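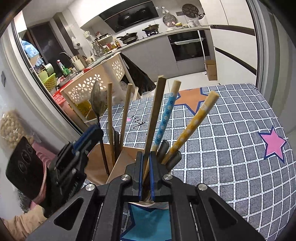 4. Recording pick-and-place demonstrations

This section covers recording with the Osis hand-held gripper and the Rerota recorder. Complete section 3 (Calibration) before the first take of each day.

4.1 Before you start

1. Check the pads on both fingers. Replace a pad that is torn or lifting at a corner.
2. Close the fingers fully, then open them fully. The width reading must return to the stored zero.
3. Wipe the lens with a dry cloth.
4. Confirm that at least 400 takes' worth of storage is free. The recorder shows this on the start page.
5. Enter the task name exactly as it appears in the Plovholm task list. Names are case sensitive.

Note: Firmware released before March does not write the width reading to the file. Update before recording.

4.2 Recording a take

1. Hold the gripper still, fingers open, until the status line reads READY.
2. Press the trigger lock once. Recording starts.
3. Move toward the object at normal hand speed. Keep it in view between the fingers.
4. Close the fingers until both pads touch the object. For thin, flat items such as a spatula, close on the flat faces and not on the edges.
5. Lift straight up until the item is clear of its holder and its neighbors.
6. Place the item at the target and open the fingers.
7. Hold still for 2 seconds, then press the trigger lock again.

CAUTION: Where a holder also contains knives, reach in with the gripper only. Keep the free hand away from the holder during the take.

Note: A missed grasp followed by a second attempt is a valid take. Mark it RETRY. Delete a take only if the tracking was lost.

4.3 Varying the takes

Change the order of the items in the holder every ten takes. Move the holder to a new spot on the table at the same time. Do not clear the room behind the table - the training set needs ordinary backgrounds.

A single-item task needs 700 accepted takes. A task with mixed items in one holder needs 3,000, which may be split across several sites.

4.4 Ending the session

1. Select Close Session. Wait for the file check to finish before switching off.
2. Copy the session folder to the Mockus upload drive.
3. Note any pad change in the session log, with the take number.

If the file check reports a gap in tracking, see section 7.2.

Revised 2024-07-10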